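Section 4: Recording demonstrations

Two methods are used in the lab. In kinesthetic teaching, the operator holds the arm and moves it through the task with the joints in a compliant mode. In teleoperation, the operator moves a separate controller and the arm follows. Both produce the same kind of record: joint positions, gripper opening and camera images, stored against a common clock.

Kinesthetic teaching gives a better sense of contact, but the operator's hands may block the cameras. Teleoperation keeps the view clear. Its main costs are delay and the loss of touch, and new operators tend to close the gripper too early.

Procedure for the Walolo exercise

Start each episode with the arms at rest above the table. Move one object per episode. Approach slowly, pause before closing, and do not correct a failed grasp by pushing the object along the surface. Mark failed episodes in the log and keep them.

Each episode is trimmed to 500 time steps. The Walolo set has 1,122 episodes, of which 800 are used for training. Change the starting positions of the objects after every 4 episodes.

Wrist views show the contact area well and the layout of the table poorly. Fixed views do the opposite. Check both before accepting an episode.

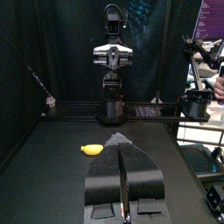
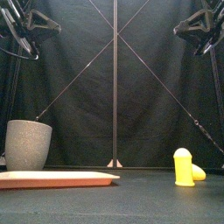

Fig. 4.1. Wrist view with the gripper beside a yellow toy fruit (first); fixed view with pot, tray and two yellow objects (second).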